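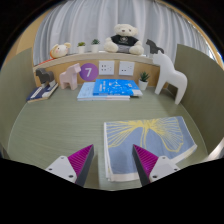 How many books should stay out on a desk you use every day? As many as you'll open this month. I keep five or fewer and put the rest on the shelf in the hall.

6 comments

The desk sits between two partition panels, with the curtain behind it. I spent an evening in October clearing it down to the surface and putting things back one at a time.

Blue books went back first, in a flat stack at the rear. Biggest on the bottom. I tried them upright with a bookend for a week and they leaned every time I pulled one out.

The navy ones are over on the left, at an angle. I tried them square to the panel and couldn't get my fingers behind them.

The horses stayed. Jovita Ledesma found two of mine at a stall in Perkville and I've added to them. They get moved a lot. One goes on top of the books, another down beside them, and I change my mind by dinner.

12 shares
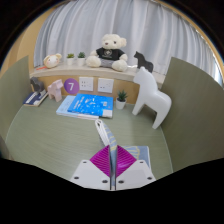

Do small cloths need to be folded the same way each time? Once a stack gets higher than your hand, yes. Below that, any flat fold will do as long as the thick edge faces you.

I fold in half, then half again, and press it with my palm. No ironing. Leobardo Ibarra irons his and they do look better.

Blue-gray with yellow lines is the pattern I like best next to those books. I looked for more of it at Zavala and they only had plain.

Cloth things go in the drawer at night. On the desk they collect crumbs — mostly mine.

6 shares · 12 comments
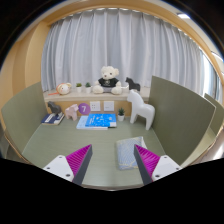

Desk Notes, No. 12

The ledge is harder than the desk. It's where everything ends up that has no other place.

The bear in the black T-shirt sits near the middle and has the best seat. Yolanda Arrieta wants it moved to the bookcase. I said I'd think about it.

Two little plants in white pots to the left of it, side by side. The darker green one has pointed leaves, the other is more yellow-green. I dust both with a soft paintbrush.

Round cream plush with the orange trim is farther along. I leave a gap there so I can reach the curtain without knocking anything off.

For dusting: take everything off the ledge, wipe left to right, put it back starting with the plants. With the horses it takes me around 12 minutes.

Still to do — a tray for pens, and something for the chargers. Ingeborg Zwahlen has a tray from Tadport she isn't using. I'm picking it up after work.

12 comments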